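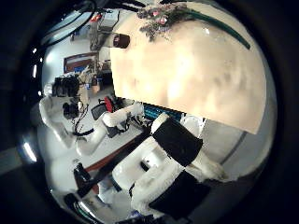 One owner in Plurkow wrote to us that the best thing she did with her Dasedance work table was leave it in the middle of the room for a whole evening before fixing anything, and move her chairs round it until the place felt right. We love that, and it has changed the order of this section. Placing now comes first, levelling second and dressing the room last.

Section 4: Placing the table and setting up round it

Before you start

Your table should be fully assembled as in Section 3, with all leg bolts finger-tight only. You will need the long key from the parts bag, a spirit level, a soft cloth and the sheet of Gristix felt pads. Allow about 15 minutes for the levelling, and as long as you like for the rest - it's the fun bit!

CAUTION: The table takes two people to lift. Never drag it by the top.

4.1 Choosing the spot

1. Stand the table roughly where you want it, with the long side facing the part of the room you like looking at.

2. Put a chair at each place and sit down in it. Office chairs need more room behind them than ordinary ones, as people roll back before they stand up.

3. Check that you can walk past with the chairs pulled out. If you have to turn sideways, shift the table now.

4. Look at where the daylight falls. A white top throws a lot of light back, lovely on a grey morning but tiring if a window is straight in front of you. A quarter turn usually cures it.

Note: Chairs don't have to match. A red one beside a black office chair looks splendid against a white top, and everybody soon knows which is theirs.

4.2 Levelling

1. Lay the spirit level along the long side, then across the short side.

2. Find the lowest corner. Turn its foot anticlockwise until the bubble sits in the middle.

3. Press down on each corner in turn. If there is any rocking, adjust the foot diagonally opposite the one you have just turned.

4. Tighten the leg bolts with the long key, going round twice. Do not force them.

5. Stick the Gristix pads under the feet if you have a hard floor. On carpet, leave them off.

CAUTION: Keep fingers clear of the feet while somebody else is lifting.

4.3 The edge

The reddish-brown edge is the part that gets leaned on, bumped and brushed past, so it deserves a little care.

1. Wipe it with a damp cloth, then a dry one.

2. Run a fingertip along the full length. Any rough spot should be reported before the table is used - quote part 316 and say which side it's on.

3. Leave clamps off the edge for the first day. After that, put a scrap of felt under each jaw.

Note: The Tatlı edge balm is optional. A dab the size of a pea does one whole side, and it really does bring the colour up beautifully.

4.4 Colour and decoration

A plain white table is a wonderful thing to decorate round. Peach and dark teal are our favourite pairing this year: plenty of the pale colour, with the teal kept to a narrow band. A small cluster of artificial flowers in green, grey and pink goes very well with both.

1. Hang or stand decorations clear of the working area, so that nothing is knocked when you reach across.

2. Keep loose bits in one bunch. Scattered ones end up in your work.

3. Dust fabric flowers with a dry paintbrush. Do not wet them over the table, as some dyes run.

If the table still rocks after levelling, go back to step 2 of 4.2 and begin again with the feet wound fully in. For fitting the drawer, see Section 5.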